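18 August 2022

We closed on the condo! I've been dying to write that sentence since April, when we first walked through the building on Robichaud and I started doing math on the back of the flyer before we'd even seen the kitchen.

It's 2440 square feet if you believe the listing and a little less if you believe my tape measure, and I don't care, I love it. Two floors, a real pantry, and a balcony that looks straight down the hill toward Unden. The HOA dues are $429 a month, which made me gulp, but they cover water, trash, the roof and the elevator. I read all 163 pages of the association documents (twice!) and came away kind of impressed. The reserve fund is healthy and the minutes are full of people arguing about bike racks.

The inspection was the one bumpy part. The water heater is on its last legs and two of the bedroom windows won't lock. We asked for a credit, the sellers came back with $3000 toward closing costs, and we took it and ran. If you're buying right now, please ask. We almost didn't, and that would have been a very expensive bit of shyness.

Next up is figuring out who gets the small room at the back, and whether the Rirnier branch will ever mail us a copy of the final paperwork. I've called twice. I'm still in a great mood.

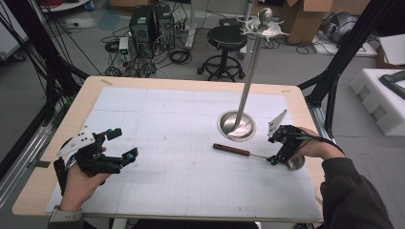
Ratero wrote in the comments that the dues in their building doubled the year after the elevator was replaced, and that we should ask how old ours is before the next annual meeting.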